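Electronic clocking and the Pelgate race

Members will have seen the results from Pelgate by now, and most will have noticed that the first 11 birds on the sheet came from lofts using the new Clalteo clock. I have had plenty of messages about it, nearly all asking when the club is going to change over. My own view is that we should slow down.

Pelgate was a blow-home. There was a stiff tailwind from liberation onwards, 2298 birds went up at eight in the morning, and the fast ones were always going to come from the lofts at the east end of the federation. Those happen to be the lofts that bought the Clalteo last winter. I would want to see a hard race into a headwind before I believed that a box on the wall had anything to do with it. A clock records a pigeon getting in. It does nothing for the one sitting on the roof.

The sales leaflet makes a good deal of "faster trapping". I have read it three times and still can't find where they got that from. If your birds trap badly, look at your feeding and at how often you are in the loft with them. Mine were dreadful last July until I cut the evening corn and started calling them in properly, and that cost me a tin and a handful of peanuts.
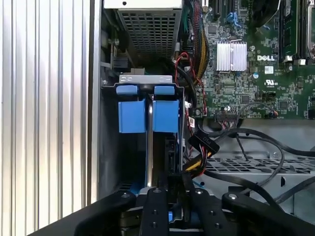

Then there is the money. The full set, with two pads and enough rings for a modest team, comes to over £1000, and the rings are extra after that. A pensioner with a dozen old birds and a garden loft is being asked to spend more than his pigeons are worth. We lost members when the ring fees went up, and I would expect to lose more over this.

Christodoulou, who supply the Clalteo in this area, have offered a group price of £2857 for three sets if we order before the young bird season. I asked whether that included repairs after the first year. The answer was a long one and I took it as a no. I also asked what happens if a pad fails on race day, and was told to keep a rubber-race clock handy as a back-up. Quite a few of us have one of those already.

I am not against electronic timing as such. The Flelura club went over to it two seasons ago and they seem content, although their sheets still come out on a Tuesday, same as ours. What I would like is for us to borrow one set, run it alongside the old clocks for the inland races and compare the times ourselves.

The matter is down for the Saturday meeting, after marking. Anyone who has used a Clalteo through a wet race, with muddy pads and tired birds, is asked to come along and tell us how it went. Leaflets are on the shelf by the crates if you want one.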